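Clearing Out the Corner Room
Jun 17, 2022

I finally got to the small room at the end of the hall. It had been on my list since December, when we moved the studio into the Jurngate building and put everything without a home in there. Cables, bags, a chair, the extinguisher box that came with the lease. I shut the door and got on with other work.

The lease says the extinguisher has to be in its box, and the box has to be somewhere you can reach it. The building manager at Cleltance sends out a reminder twice a year. The latest one came last week, so I started there. 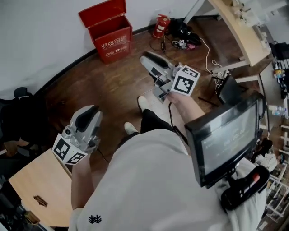
The red box by the wall, lid open, with the extinguisher on the floor beside it.

The box is a plain floor cabinet with 灭火器箱 on the front, which just means fire extinguisher box. I wiped the inside with a damp rag and let it air out with the lid up. While it dried I read the label on the extinguisher and checked the gauge. The needle should be in the green. If it isn't, don't try to fix it yourself. Yau, the hardware store near us, takes them in for service and had ours back in 3 days last time.

The bags next to it were the slow part. I emptied each one onto the table and made two piles, keep and toss. I found a tape measure I had already replaced and roughly 15 cable ties. I kept the better bags and folded them into one of the others.

Cables came next. I don't like any cord running across a floor where people walk, and this room had a few. My plan is to run them along the wall to the power strip under the table and tie them at the legs. Yen-ting Kuo in the next unit did hers that way and it has stayed neat.

The floor is dark wood and shows every bit of dust. I swept toward the door, then went over it with a barely damp mop. It took two buckets. Keep the doors of any low cabinets in mind while you do this. Ours is light wood, and it swings out far enough to catch a shin.

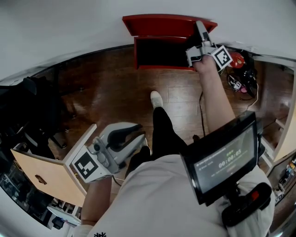 What's left to do

The extinguisher needs a permanent spot. I want the box against the wall with nothing piled next to it, and a strip of tape on the floor so it stays that way. I also ordered a shelf from Mukard for the bags. It holds 100 pounds, far more than I need.

The ceiling could use a wash too. It's white with long parallel lines in it and beams going across, and all of that holds dust. I'll need the tall ladder and a free afternoon.

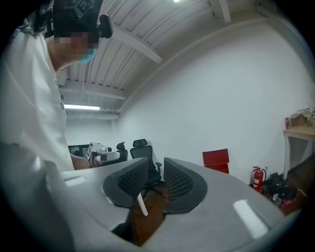
Next time

The shelf should be here in two weeks. I'll post the measurements once it's up, along with how I end up tying the cables. If you have a good way to keep a power strip off the floor under a table with metal legs, leave a comment.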